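材料与日用品设计 第七讲讲义
塑料为什么看起来是那个样子

课前说明

上一讲布置的阅读，从课堂讨论的热烈程度看，大家是在电梯里读完的。没关系，本讲不依赖它。需要带来的只有一件东西：家里任意一个塑料制品，最好不是手机壳，去年全班收上来的几乎都是手机壳，讨论进行得相当单调。

一、透明、半透明与“看着有点脏”

透明是一件需要条件的事。光线进入材料以后，如果一路上没有遇到折射率的变化，就会老老实实地穿过去；遇到了，就散射。聚苯乙烯和聚碳酸酯是无定形的，分子链乱成一团，乱得很均匀，所以透明。聚丙烯和聚乙烯是半结晶的，一部分链段排得整整齐齐，另一部分照旧乱着，两者折射率不同，光在里面来回拐弯，出来时就成了乳白色。

初学者常把这件事记反，以为越整齐越透明。考试时每年都有人这样写，而且字迹往往很工整。

半透明的程度由三件事左右：晶区有多大，壁有多厚，表面有多粗糙。晶区尺寸可以用成核剂压下去，晶粒小到比可见光波长还短时，散射便弱得多，这就是市面上所谓“高透聚丙烯”的来历。壁厚最好理解，同一种料，薄处清楚，厚处发白。表面粗糙度则归模具管，模腔抛光，制品就亮；模腔咬花或喷砂，制品就雾。

二、雾度和透光率不是一回事

透光率问的是有多少光过来了，雾度问的是过来的光里有多少走歪了。一块磨砂玻璃可以透光率很高，同时什么也看不清。浴室门的全部商业价值都建立在这一点上。

按通行的定义，偏离入射方向2.5度以上的透射光计入雾度。为什么是2.5度，请查标准原文，不要来问我，我当年问过，得到的回答是“标准就这么写的”。

课程用的样片来自Bisden，共16片，编号写在左下角。请不要用手指捏中间，指纹也会增加雾度，去年有一组同学因此得出了一个令人振奋的结论，复测后消失了。

三、收纳箱：一个不起眼的好例子

收纳箱这种东西几乎没有人认真看过。它的设计要求却互相打架：要看得见里面装了什么，又不能看得太清楚，毕竟里面多半是些不想看清楚的东西；要便宜，又要摔得起；要能叠放，又要拔得开。半透明的白色正好落在这些要求中间，于是成了整个行业的默认答案，几十年没怎么变过。

看箱壁时请留意口沿。平板很软，折一道边就硬了，这和纸折一下能立起来是同一个道理。口沿做宽，箱子装满以后侧壁才不至于向外鼓成一个面包。提手处的凹窝也有同样的作用，它顺便让手指有地方放，不过从结构上说，那一圈转折的筋才是正经事。凹窝四角一律倒圆，直角处应力集中，冷天一摔就从那里裂。

还有一条常被忽略：光在转折处最容易反射出亮线。商家拍产品图时很喜欢这些亮线，觉得显得高级。其实它们只是告诉你，那里有个圆角。

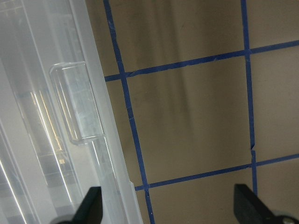
四、脱模斜度与叠放

制品要从模具里出来，侧壁就得有一点斜度。没有斜度的箱子在图纸上非常漂亮，然后永远留在模具里。光面一般取一度上下，咬花面要加，咬得越深加得越多。

斜度带来一个免费的好处：空箱可以套叠，运输时省体积。也带来一个免费的麻烦：套得太紧，里面的空气被挤走，拔的时候像在和吸盘较劲。解决办法是在内壁加几个小台阶，让上面的箱子坐在台阶上。很多便宜箱子省掉了这一步，省下的钱由顾客用力气补上。

五、Birnum案例

Birnum是一家做家居塑料件的小厂，案例材料在阅读包第二部分。他们曾把一款箱子的壁厚减薄，每只省料不多，按年产量算下来却很可观。模具没有重开，只调了型芯。结果箱子变得更透了，销售部门很高兴，拿去当卖点；堆码试验随后不过关，销售部门便不提这件事了。

工程师的补救是加筋。筋加在底部，底部背面随即出现缩痕，也就是一道道浅浅的凹陷。经验上筋厚不宜超过壁厚的六成，超过了，冷却时那里收缩得慢，表面就被拉下去。他们第一版取了九成。

课堂讨论围绕下面几个问题展开，请事先想一想，哪怕是在电梯里：
减薄以后，为什么空箱的手感变化比满箱明显？
除了加筋，改口沿的形状能不能解决问题？代价落在谁身上？
如果改用Nurnano的成核剂提高结晶速度，周期会缩短，低温韧性会怎样？

六、发黄、发白与发脆

白色半透明制品老化起来很诚实。发黄多半来自抗氧剂的副产物或紫外线，靠窗那一面总是先黄。弯折处发白是另一回事，叫应力发白，材料内部产生了微小空洞，光在空洞上散射。聚丙烯的活动铰链能反复弯折而不断，靠的是分子链沿弯折方向取向，所以新铰链出模后应当趁热折上几次。

发脆最麻烦，外观上往往看不出来。聚丙烯均聚物的玻璃化温度在零度附近，冬天放在阳台上的箱子，十二月里搬一次就知道了。共聚改性可以改善韧性，透明度会跟着打折扣。这门课讲到最后，基本都是这类消息。

作业

写一份观察报告，正文400字以上，对象是自带的那件塑料制品。说明它可能是什么料，依据是什么，壁厚在哪里变化，分型线在哪里，浇口藏在哪里。找不到浇口也可以写，写清楚找了哪些地方。
参考教材为Hughes版《日用塑料件设计》，读第167页起的一节，图比文字可靠。
报告下次课前交，打印件，2页以内。封面不必做，做了也不加分。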